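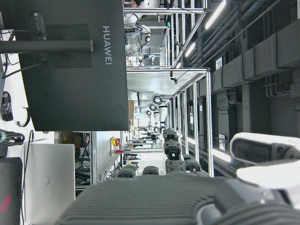 多指ハンド搭載アーム作業セル運用指針 改訂作業部会 参加者募集

掲載:2021年12月
募集主体:Temia 運用指針事務局
募集人員:本委員 2名(別途、査読協力者を若干名)
着任:翌年5月
勤務地:Temia 実験棟および遠隔(併用可)

1. 募集の趣旨

Temia 運用指針事務局は、多指ハンドを搭載したロボットアームを研究室内の作業セルで運用する際の手順書「作業セル運用指針」(以下、本指針)を管理している。現行版は232項目からなり、セルの設置、配線、起動と停止、人の立入り、把持対象物の取扱い、記録、保守を範囲とする。

現行版は、アームの先端に平行グリッパを取り付けた構成を前提に書かれた。多指ハンドへの移行にともない、条文の一部が実態と合わなくなっている。例として、「爪を全開にしてから電源を遮断する」という条文は、指ごとに駆動系をもつハンドでは全開の姿勢が一意に定まらず、作業者によって解釈が分かれる。また、複数のセルが通路に沿って隣接する配置での停止範囲についても、現行版の記述は単一セルを想定した一文にとどまる。

本募集は、これらの条文の改訂案を起草し、試行運用を経て確定版に仕上げる作業部会の委員を求めるものである。

2. 適用範囲

改訂の対象は次のとおり。

(a) アルミ押出材のフレームで構成された据置型セル
(b) 作業台に固定した単腕または複腕のアームと、その先端に搭載する多指ハンド
(c) 手首部に取り付けるカメラ、およびセル側に固定するカメラの配線と固定方法
(d) 作業台周辺の床面配線、電源タップ、操作用端末

移動台車に搭載したアーム、屋外での運用、化学薬品を扱うセルは対象外とする。法令および国際規格が定める要求事項は本指針に優先し、本指針はこれを緩和しない。ISO 10218 の各部、ISO 12100、ISO/TS 15066 を参照文書とし、条文ごとに参照の有無を明記する。参照文書の本文を本指針に転載することは行わない。

3. 業務内容

本委員の担当業務を以下に示す。

3.1 条文の起草
現行条文を点検し、「維持」「修正」「分割」「廃止」のいずれかに区分したうえで、修正および分割に該当する条文の案文を作成する。一つの条文には一つの要求事項だけを置く。「適切に」「十分に」「必要に応じて」の語は、判定方法が同じ条文または参照先に書かれている場合に限り使用できる。

3.2 逸脱記録の分析
事務局は、現行版の施行以後に提出された逸脱記録392件を保管している。逸脱記録とは、作業者が条文どおりに作業できなかった、または条文に該当する記述を見つけられなかった場合に提出する書式である。委員はこれを条文番号に紐づけ、記述の欠落、記述の曖昧さ、現場側の不遵守に分類する。事故記録は別系統で管理しており、本作業の対象に含めない。

3.3 試行運用への立会い
改訂案は実際のセルで試行する。委員は作業者の横で手順を読み上げる役、または記録役を務める。委員自身がアームを操作する必要はないが、非常停止の操作訓練は全員が受講する。

3.4 意見照会への回答
改訂案は内部公開し、意見を受け付ける。寄せられた意見にはすべて文書で回答し、採否と理由を残す。「参考とする」のみの回答は認めない。

4. 改訂の重点項目

4.1 停止区分
現行版の停止区分は「非常停止」と「通常停止」の二種である。多指ハンドでは、アームの停止後もハンドの把持力を維持するか解放するかを別に定める必要がある。改訂案では、アームの状態とハンドの状態を独立した欄で記述する。把持力の維持を選ぶ場合は、対象物が落下したときの影響と、作業者の手指が挟まれたときの解放手順を併記する。電源喪失時の挙動はハンドの機種に依存するため、機種別の付表に移す。

4.2 隣接セル
セル同士が通路を挟まずに並ぶ場合、一方の停止操作が他方に及ぶ範囲を図で示す。停止ボタンには対象セルの番号を表示し、表示のないボタンを運用中のセルに残さない。表示灯の色の意味は棟内で統一し、機器の初期設定のまま使用する場合は、その旨をセルの運用票に記す。可動範囲が重なるアームは、同時に動作させる場合の条件を運用票に列挙する。

4.3 立入り
フレームの内側に頭部、上肢、または体幹の一部が入る行為をすべて立入りとして扱う。現行版は「セル内に入る」としか書いておらず、手だけを差し入れて対象物を置き直す行為の扱いが定まっていない。逸脱記録の内容からみて、この点は優先度が高い。案文では、立入りの前に行う操作、立入り中に維持すべき状態、退出後の確認をそれぞれ独立した条文とする。

4.4 配線
アームのリンクに沿わせる配線は、全関節の可動範囲で引張りと擦れが生じない余長をとる。余長の確認は、無負荷かつ低速で各関節を動かして行い、確認した関節と日付を運用票に書く。手首部のカメラを交換した場合は、ケーブルの型番が同一であっても再確認の対象とする。床面の配線については、通行部分と非通行部分を区画し、通行部分を横切る箇所に保護材を設ける。電源タップの置き場所は運用票の配置図に記載し、作業者の足が触れる位置を避ける。

4.5 把持対象物
対象物の区分を新設する。剛体、変形体、表面が不均一な物体、食品の四区分を原案とし、複数に該当する場合はすべてを記載する。青果のように個体ごとに形状と表面が異なる対象物では、試験票に品目名だけでなく個体識別の方法を書く。個体を使い回すときは、使用の履歴と廃棄の判断者を記録する。試験に使用した食品は、外観にかかわらず食用に供しない。

対象物の初期位置と収納先は、作業台の座標または治具の名称で指定する。「トレイの手前」「ハンドの下」のような相対表現は、基準となる物体が動かせる場合には使用しない。指先で表面を損なうおそれのある対象物については、把持力の上限を試験票に先に記入し、試験中の変更は責任者の承認を経る。

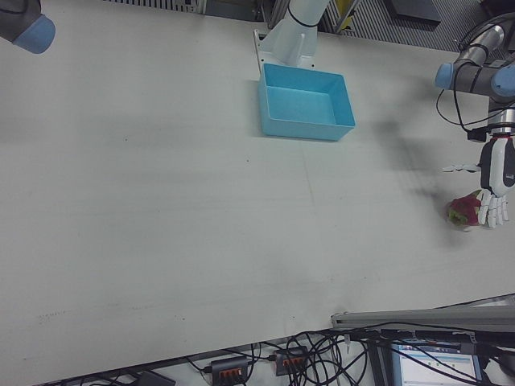
Katalin Dobos からは、前回の意見照会で、対象物の区分を増やす前に「誰がいつ区分を決めるのか」を条文にすべきだとの意見が出ている。同じ果物でも、午前の担当者は変形体、午後の担当者は食品とだけ記入しており、後から記録を集計しても比較に使えない、という内容であった。あわせて、区分の変更履歴を試験票の欄外に手書きする慣行を廃止し、版番号をつけて差し替える方式が提案された。

事務局はこの意見を妥当と判断し、改訂作業の検討事項に加えた。区分の決定者を試験責任者とする案と、セルごとの運用責任者とする案があり、結論は出していない。着任後の最初の検討議題とする予定である。

4.6 作業台の状態
試験前の確認項目に、台面の残留物、固定ボルトの緩み、容器の位置ずれを加える。台面の擦り傷や汚れは、カメラによる認識に影響する場合と、しない場合がある。清掃基準を一律に定めることは避け、認識試験を行うセルに限って基準画像との照合を求める案を検討中である。空の容器を台上に残したまま終了してよいかどうかも、セル間で扱いが異なる。終了状態を運用票に明示する方向で統一する。

4.7 教示と遠隔操作
作業者が人の手の動きを入力としてハンドを動かす方式では、入力装置の装着と取外しの間にハンドが意図しない動作をすることがある。装着前に入力を無効とし、装着後に姿勢の差を確認してから有効とする手順を条文化する。遠隔側の作業者が対象のセルを直接見通せない場合には、セル側に監視者を置く。監視者は非常停止に手の届く位置を離れず、記録作業を兼務しない。

5. 応募要件

5.1 必須
・産業用または研究用のロボットアームについて、設置、運用、保守のいずれかの実務経験を有すること。
・手順書、検査要領、社内規格その他これに準じる文書を起草し、第三者の審査を受けた経験を有すること。
・リスクアセスメントの記録を読み、危険源、危険事象、保護方策の対応関係を説明できること。
・日本語で条文を起草し、英語の技術文書を辞書を用いて読解できること。

5.2 望ましい
・多指ハンドの制御または機構に関する知識。
・複数の組織にまたがる文書の版管理の経験。
・現場作業者に対する聞き取り調査の経験。

学位、国籍、年齢は問わない。特定のメーカーの機種に関する認定資格は評価の対象としない。学生の応募は、指導教員の同意書を添付する場合に受け付ける。

6. 査読協力者

本委員のほかに査読協力者を募る。査読協力者は改訂案を通読し、所定の様式で指摘を提出する。立会いの義務はない。現場でセルを使用している作業者の応募を歓迎する。文書作成の経験は要件としない。指摘は「読めない」「二通りに読める」「実行できない」「抜けている」の四分類で提出し、代案の添付は任意とする。査読協力者の氏名は確定版に掲載するが、本人の申出により掲載を省くことができる。

7. 体制

部会の主査は Heike Schwerdtfeger が務める。逸脱記録の管理は Deming Fang、試行運用の日程調整は Attila Fülöp が担当する。協力機関として Windard および Grerka が参加し、それぞれのセルを試行運用に提供する。協力機関の担当者は意見を述べることができるが、条文の採否に関する議決には加わらない。

議決は主査と本委員の合議による。意見が一致しない条文は、現行条文を維持したまま保留とし、保留の理由を付して次の版に送る。賛否の数で決める方法は採用しない。

8. 作業の進め方

着任後は、記録分析、起草、内部査読、試行運用、意見照会、確定の順に進める。各段階の終了時に文書一式を凍結し、以後の修正は次の段階の変更票で行う。凍結後に誤字を見つけた場合も変更票を使用する。

条文の番号は改訂の前後で引き継ぐ。廃止した条文の番号は欠番とし、再使用しない。分割した条文には枝番を付し、もとの番号を単独では残さない。用語は用語集に登録したものを使用し、登録語の言い換えは認めない。「ハンド」「エンドエフェクタ」「グリッパ」の三語は現行版で混用されているため、起草の開始前に定義を確定する。

文書は版管理システム Boros 上で管理する。手元に保存した写しを編集して添付ファイルで提出する方法は受け付けない。Boros の使用経験がない委員には着任時に講習を行う。

9. 試行運用の実施条件

試行運用は次の条件を満たす場合に限り実施する。

・対象セルの運用票が最新の版であること。
・試行する条文と、対応する現行条文の両方が印刷物としてセルの脇にあること。
・作業者が試行の目的について説明を受け、中断を申し出る権利があることを確認していること。
・試行の結果を個人の業務評価に用いない旨が、作業者の所属部署に通知されていること。

試行中に作業者が条文を読み返した箇所、手を止めた箇所、記録役に質問した箇所をすべて書き留める。作業が手順どおりに完了した場合であっても、読み返しの多い条文は修正の候補とする。記録役は作業者に助言しない。危険を認めたときは、役割にかかわらず直ちに停止操作を行う。

試行の様子を録画する場合、通路を通行する者が映り込むことを前提に、棟の入口に掲示を出す。録画は条文の検討に限って使用し、確定版の発行後に消去する。掲示の文面は事務局が用意する。

10. 契約条件

本委員は業務委託契約とし、所属機関のある者については出向または兼業の形態も可とする。委託料は事務局の規程による。規程は応募者の請求に応じて開示する。実験棟への交通費および宿泊費は実費を支給する。契約期間は着任から確定版の発行までとし、発行が延期された場合は双方の合意により延長する。

安全靴と保護眼鏡は貸与する。応募者が自前の保護具を使用するときは、適合する規格の表示を事前に確認させていただく。

起草した条文の著作権は Temia に帰属する。委員が所属機関の内部文書に条文を引用することは、版番号の明記を条件として認める。学術発表に逸脱記録の分析結果を用いる場合は、セルと個人が特定されない形に加工し、事前に主査の確認を受ける。

11. 利益相反の申告

応募者は、ロボットアーム、ハンド、安全機器の製造者または販売者との雇用、顧問、出資の関係を申告する。申告があることのみをもって選考から除外しない。関係のある機器を扱う条文については、当該委員は案文の作成を担当せず、意見の提出にとどめる。着任後に新たな関係が生じた場合も、速やかに申告する。

12. 応募書類

(a) 履歴書(様式自由、写真不要)
(b) 職務経歴書。関与した手順書または規格文書について、担当範囲を明記すること。
(c) 課題文書
(d) 利益相反申告書(事務局様式)

秘密保持義務のある文書を職務経歴書に添付しないこと。題名を示せない文書は「社内検査要領」等の一般名で記載してよい。

13. 課題文書

次の現行条文を読み、改訂案とその理由を作成する。分量は用紙一枚以内とする。

「作業者は、対象物を置き直すときは、ロボットが動いていないことを確かめ、適切な位置に対象物を置くこと。」

改訂案では、立入りの扱い、停止状態の判定方法、対象物の位置の指定方法に触れること。条文の数に制限は設けない。前提とした機器構成がある場合は冒頭に記す。図の使用は可とするが、図がなくても条文が成立するように書くこと。

14. 選考

書類審査ののち、面談を行う。面談は遠隔で実施し、課題文書について主査が質問する。面談の前に追加の試験を課すことはない。課題文書の審査では、要求事項の分離、判定の可能性、用語の一貫性を見る。文章の長短および文体の巧拙は評価しない。

審査結果は応募者全員に書面で通知する。不採用の理由に関する照会には、課題文書の評価に限って回答する。応募書類は選考の終了後に廃棄し、返却しない。査読協力者に応募を切り替える場合は、その旨を応募書類に記しておくこと。

15. 締切および提出先

本委員の応募は掲載月の末日必着とする。査読協力者は随時受け付け、内部査読の開始をもって締め切る。提出は事務局の受付窓口に電子ファイルで行い、件名に「改訂作業部会応募」と氏名を記す。受領の連絡がない場合は再送せず、事務局に照会すること。

応募に関する質問は Shabnam Dogar が受け付ける。質問と回答は、質問者の氏名を伏せて募集ページに追記する。現行版の閲覧を希望する者には、閲覧用の写しを貸し出す。

付記

本文中の条文案は検討段階のものであり、現に運用中のセルに適用してはならない。確定版が発行されるまでは現行版に従うこと。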